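I've been meaning to sort out the craft drawer since July, and this week I finally tipped the whole lot out and had a proper go at it (with tea, naturally). Such a muddle of ribbon and buttons!
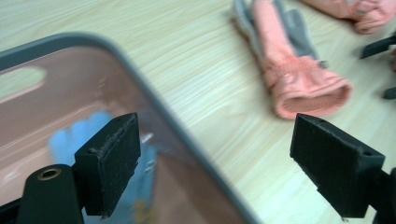 Juka Pietrzak

I do love a see-through tray, especially one with a bit of warmth to it — a soft pinky-amber looks so nice against a pale wooden table. Mine are going to hold the ribbon, I think, and the buttons can stay in their old tin until I find them something better.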